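4. Hanging works on paper with the Gindura rail

Read this section before you unwrap anything. The Gindura box says one person can hang a framed drawing in nine minutes. Plan on two people and most of an hour.

1. Check the wall. The printed template assumes studs where you may not have any. Find yours with a magnet or a stud finder and ignore the template.

2. Fix the rail with the screws supplied by Brakix. The plastic anchors in the same bag are not worth using. Buy metal ones.

3. Clip in the hangers and slide them to the marks. They are sold as self-locking – push each one sideways and see for yourself before you trust it with a collage.

4. Hang the frame and check it with a level.

Caution: The rail is rated at 100 pounds. We have seen no test report behind that number, so keep each frame well under it.

Note: Vuvwood frames come with "museum grade" backing board. The label doesn't say whether the board is acid-free. Ask the seller in writing, or replace it. 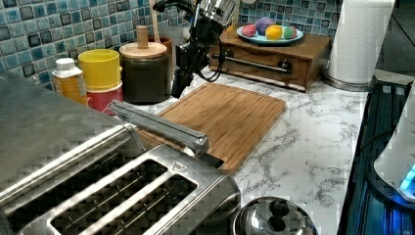 Bamboo cutting board with juice groove, on the counter by the toaster.

5. Set the lights last. Paper fades, whatever the glazing leaflet promises. Keep direct sun off the work and turn the lamps off when the room is closed.

6. Write down the date and position of each piece. The Mbwambo inventory sheet has a column for this, along with 298 condition codes that few galleries will ever need. Plain words will do.

Steps 2 and 3 revised by Thulani Botha, 5/3/24.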